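Emano Social Scheduler: Set-up Guide for Attractions and Small Museums
Section 4: Building your first week of posts 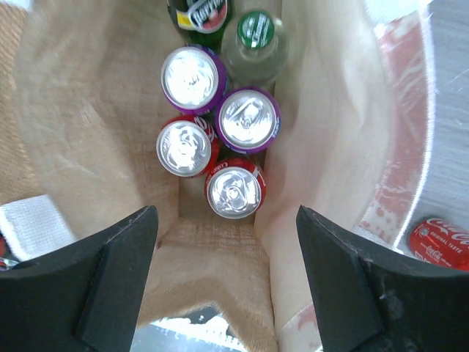

Welcome back! By now you've connected your accounts (Section 3) and you're ready for the part most people signed up for, which is filling a calendar with posts and then getting on with the rest of your day. Have your pictures saved on the computer before you begin, and don't fret if they aren't all showpieces. A plain snap of six drinks standing in the bottom of a burlap tote bag will do very nicely for a post about a members' picnic, and it takes the same set-up as your grandest gallery photo. Set aside an unhurried half-hour and a cup of tea, and work through the steps in order the first time.

4.1 Create the calendar

1. From the home screen, choose Calendars, then New Calendar.
2. Type a name your colleagues will recognise. "Akbridge Front Desk" is a good name. "Test 2" is a name you will be apologising for in April.
3. Set your time zone. The program guesses from your computer, and it guesses badly in Newfoundland and along some provincial borders, so please check it yourself.
4. Choose Save. A blank week opens, starting on the current day.

Note: A standard licence holds 100 scheduled posts at a time. Drafts don't count toward that total, so draft to your heart's content.

4.2 Add a post

5. Click any empty slot. The composer opens on the right.
6. Drag your picture into the grey box, or choose Browse if you'd sooner find it the long way.
7. Write your caption. The counter underneath turns orange as you near the limit for the shortest network you've selected – and if you've picked several networks, it's that shortest one that governs all of them.
8. Fill in the Alt Text field. One or two ordinary sentences are plenty, written as you would describe the picture to a friend over the phone.
9. Pick your colour label (see 4.4 if you'd like to change what the colours mean).
10. Set the time and choose Schedule.

Caution: Choosing Post Now skips the approval queue entirely. If your organisation asks a second person to read everything first, have your administrator switch Post Now off under Permissions.

4.3 Send a post for approval

11. Open the scheduled post and choose Request Review.
12. Select your reviewer. At the Hourani Railway Centre, where we tried out this section, Qianru Kang writes the week's captions and Yanling Gu approves them before the Saturday crowds arrive, and the two of them are rarely in the building together. The queue suits that sort of arrangement very well.
13. Your reviewer gets an email with Approve and Return buttons. A returned post goes back to Drafts with the comments attached.

Note: A post that hasn't been approved by its scheduled time is held. It will not go out late on its own, so you'll need to give it a new time.

4.4 Change the colour labels

14. Go to Calendars, then Labels.
15. Click a colour and type its new meaning, such as Events, Gift Shop or School Groups.
16. Choose Apply. Older posts keep their colour and pick up the new wording.

If you're moving over from Sokalex, your labels come across with your posts, but the colours may be shuffled. See Section 7 for the import tool.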